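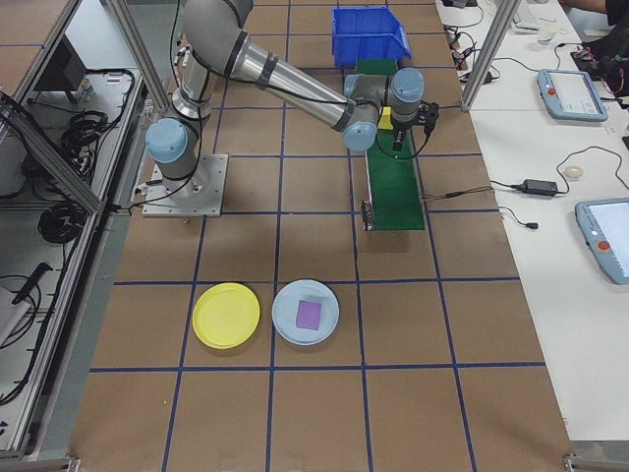 Fig. 1. The sorting table: taped grid, belt, a yellow plate and a light blue plate.

Handout 3: Laying out a table so other people can use it
Workspace Basics, notes to go with the afternoon session

Hi all. I promised I'd type these up so you could stop copying from my whiteboard (my handwriting gets worse toward the bottom, I know). Solomiia Derkach added the part on cables, because she's much better at cables than I am. The rest is me, Khrystyna Skoryk, and if something doesn't make sense, come find me before the practical.

So, today's subject is the tabletop itself. I mean the plain old surface and what you put on it, where, and how you mark it. I'm a little obsessed with this!

The grid

Look at the blue tape in Fig. 1. Squares of tape are the cheapest thing in the whole lab and I'd give up almost anything else first. Once a table has a grid, you can tell someone "put the plate two squares over" and they'll do it right. Before we taped ours, everybody said "a bit to the left" and we spent half the session nudging things around.

How I do it: wipe the surface down, let it dry, and pull the long lines first, all in one direction. Don't stretch the tape. Stretched tape creeps back overnight and you end up with a wavy line and little gaps at the crossings. I use a 60 cm steel ruler and make a pencil tick at both ends of every line. Then do the lines going the other way. Press down the crossings with your thumbnail, since that's where the corners lift and catch on sleeves.

Pick a tape color that stands out from the table. Blue on brown is easy on the eyes. We tried beige once in room 107 and I still can't believe I signed off on it.

The plates

Two plates, two colors, side by side. They're picnic plates, more or less, and they work great as drop spots: they have a shape you can spot from across the room, and you can pick one up and wash it. Please use different colors. If both plates match, sooner or later someone calls one "the left plate" while standing on the other side of the table, and then you have a problem.

In Fig. 1 there's a purple sponge block on the light blue plate and nothing on the yellow one. Write your starting layouts down just like that, by color: "purple block, light blue plate; yellow plate empty." Short and boring is what you want. The person resetting the table after you shouldn't have to guess.

Also, keep some bare table in front of the plates. The brown stretch at the bottom of the figure looks like wasted space, and every year somebody parks a coffee or a notebook on theirs. Leave it alone! That's where your hands go when you're setting out the next layout.

The blocks

Sponge blocks are quiet when they fall, which matters a lot when there are 10 groups in one room. Check them for torn corners before you start and swap out the bad ones. Ours live in the bin marked Marum, and the older batch is in the Zuka box (nearly empty now, so don't count on it). Put them back by color, please.

The belt

Treat the belt as part of the layout. Put it down first and fit everything else to it, since it's the one item you really don't want to shift later. Line up one long side with a tape line so you can see right away if it has been bumped. Keep the green surface clear of tape scraps and crumbs.

Cables and the side bench (Solomiia's part)

Controls and power go on the side bench. The grid is for the task. If you need a power adapter, it goes on the bench too, with its cord running away from the table. Keep the red stop buttons where you can reach them, with no paper, bags or cords on top.

Now look at the top of the white bench in Fig. 1, with the plugs and black cables in a tangle. Then look at the coiled ones on the shelf at the left. Guess which kind I'd like to see from you. Coil them loosely, one tie each, plug end on the outside.

For next time

Sketch a layout on squared paper, one square per tape square. Mark the belt, both plates and the starting place of each block. Trade sketches with a neighbor and set up each other's table without talking - no pointing either. Bring the sketch back with a note of every spot where your neighbor got stuck.

Tape and rulers are in the drawer under the window. Put the rulers back.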